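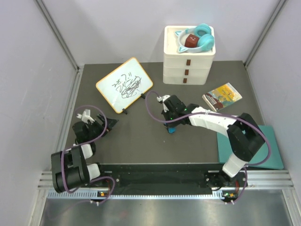

Work and Workplace

The second bench cell at Stuvolport has now been in regular use for a full quarter, and I have been asked by several former colleagues to set down how the change has been received in the returns department. I write in a personal capacity. The views are mine and do not bind my employer.

The department receives household goods sent back by customers of three retailers. Until last November every article was lifted from its carton, turned over, graded and placed in a tote by hand. The work was divided among two shifts, and a grader on the day shift could expect to handle 633 articles in a week. The grading itself was seldom the difficulty. Shoulders and wrists were, and the absence records for the two previous winters show it plainly.

Under the present arrangement, a pair of arms mounted along the front of the bench carries out the picking and placing for small mixed goods. The larger share of the effort has gone into the mixture. A cell that lifts identical cartons can be bought from a catalog. A cell that must deal with a drawer unit, a book and a pair of headphones with cat ears on the band in the same sitting requires a person who knows how each of those things should be held, and that knowledge was already in the building, among the graders.

For that reason the training posts were offered internally first. Parveen Kanagaratnam, formerly a grader on the late shift, now sets the day's articles and approves or rejects each new grip before it is released to the floor. She reviewed 1,905 grips in her first period and, at her own insistence, one further, making 1,906, as the last had been waved through in her absence. Her rejection notes are short and I recommend them to anyone drafting a procedure. One reads in full: "Lifts it. Would not lift it twice."

The grading decision remains with staff. This was a condition put forward by the floor representatives and accepted by management in writing, and it should stay in place when the agreement is renewed.

I would not wish to suggest that the transition has been without cost. Two agency positions on the late shift were not renewed. The pay band for the training posts was settled four months after the duties had begun, and the persons concerned were right to complain. Conversation at the benches has also declined – a small matter on paper, but it was raised in nearly every interview I conducted. The graders used to work facing each other. Each now faces a screen, and the Bornis software permits no other layout.

The Akanda site will receive its own cell next. I have asked that its graders be permitted to visit ours beforehand, and that the pay question be closed before any equipment is delivered. A reply is awaited.

Search this blog Go

3 comments

M. Samarakoon
A fair account. I would add that the late shift was told of the layout after it had been fixed to the floor. Mahfuz

Wirnari reader
Was the four months of pay difference backdated? We are in the same position here and have been told it cannot be done.

Parveen K.
It was backdated, yes, but only after we asked twice. Get the start date of the duties in writing.

Contact | Copyright, all rights reserved by the author | Back to top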